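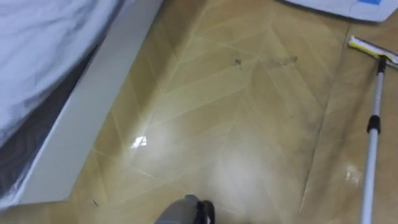
**1/** I've rented furnished rooms for 7 years, in four cities. A few people asked how I handle leases and deposits after my last post, so I'm putting it all in one thread. Mostly money and paperwork.

**2/** Work out your full move-in cost before you look at a single listing. First month, deposit, application fee, cleaning fee, a few nights somewhere else if the dates don't line up. When I moved to Estevau I had $3,000 set aside and thought that was plenty. I had very little of it left by the second week.

**3/** Ask what "utilities included" means. Get it in writing. On Gachanja Street it meant water and trash. Heat was separate and billed through a company called Utilska, and I found out when the first bill came in my name for $74.

**4/** "Furnished" is just as loose. I've had one place with a full kitchen and another with a bed, a lamp and one fork. Ask for an inventory. If the landlord doesn't have one, write your own on the first day and email it to them. Keep the sent copy.

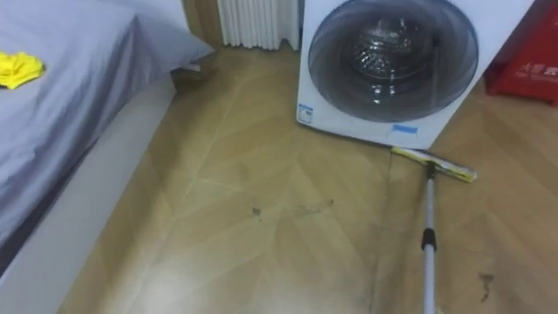 Stella Mutiso says to put the condition of each item on that list too. Her old landlord agreed there was a mattress and then charged her for a stain that was there when she moved in. The list said "mattress, 1" and she had nothing to argue with.

**5/** She's right and I should have said it. Mine now reads like "desk, scratch on left side" or "chair, back leg wobbles." It's boring to write. Takes me an evening. I also open every drawer and run every tap while I'm at it.

**6/** Deposits. The most I've ever paid for a room is $500. I pay by bank transfer, with the address and the word "deposit" in the note. If someone wants cash, I ask for a signed receipt before I hand it over. One guy told me he didn't do receipts, so I didn't do the room.

**7/** Look up the local rule on how long they have to give the deposit back. It changes from place to place, and plenty of small landlords don't know it either. I send one polite email a week before the deadline with my new address and bank details.

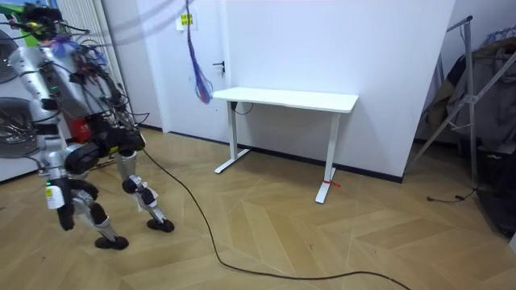 If the date passes and there's no money, the second email names the rule and the date. I've had to send that one twice. Both times I was paid within days, and I never had to raise my voice at anyone.

**8/** Break clauses. Read this part slowly. A 12-month lease with a break at six months can mean you can leave at six months, or that you can give notice at six months and leave at eight. I've signed the second kind thinking it was the first - it cost me two months of rent on a room I wasn't living in.

**9/** Roommates. If you're renting one room in a shared place, ask if you're on a joint lease. On a joint lease you may owe the whole rent if someone else stops paying. I look for individual agreements now, even if the room costs a little more.

**10/** Ask the person moving out why they're leaving. Ask them when the landlord isn't standing there. Good questions: how fast do repairs get done, is the hot water okay in the morning, what's the noise like at 11 p.m. Most people will tell you.
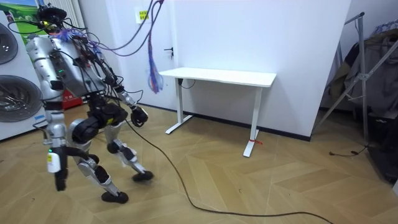 **11/** Listing sites. I used Pliltus for my last two rooms. It's fine. The filters are bad and the map puts half of Estevau on the wrong side of the river, but the messages are saved with dates, and that's useful if there's a dispute. Don't move the conversation to phone calls until you have a lease.

**12/** Renter's insurance. I skipped it for years. Then a pipe leaked in the apartment upstairs and I lost a laptop and most of my winter clothes. The landlord's policy covered the ceiling and the walls. It didn't cover anything of mine.

**13/** Moving day. I go on a Wednesday if I can get the day off. Movers are easier to book and the elevator is usually free. Read the meters before you unpack and take a picture of the numbers.

**14/** A couple of people asked about short sublets, three months or less. I've only done one, in May, and it was through a coworker, so I don't have much to say about them. Make sure the main lease allows it and ask to see that page.

**15/** I'll post my inventory template tomorrow. It's a plain spreadsheet with columns for item, condition and date. Add whatever you need.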